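Why Do Some Colors Jump Out at You?

Try this right now! Look around the room and find something red. Fast, wasn't it? Now look for something gray. That takes a little longer, and the reason is hiding in your eyes and your brain. 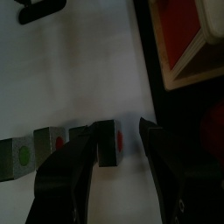
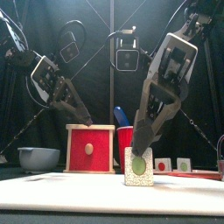 Your eyes have tiny cells at the back called cones, and they only wake up properly when there's enough light. Most people have three kinds. One kind is best at picking up blue light, one is best at green, and one is best at the yellow to red end of the rainbow. Your brain mixes their messages together and presto, you get orange, purple, pink and every other color you can think of! Bright colors really shine when the things near them are plain. A green dot on speckled gray is easy to spot, and so is a red drawer front on a white table. Put that same red drawer on a red rug and you might walk right past it.

Want to test it? Cut out 5 red paper circles and 5 gray ones, and ask a friend to scatter them over a gray blanket. You get 60 seconds to collect as many as you can. Which color did you grab first? Now play again at bedtime with the lights turned way down. Your cones get sleepy in the dark, so the red circles will look dull and brownish, maybe even black!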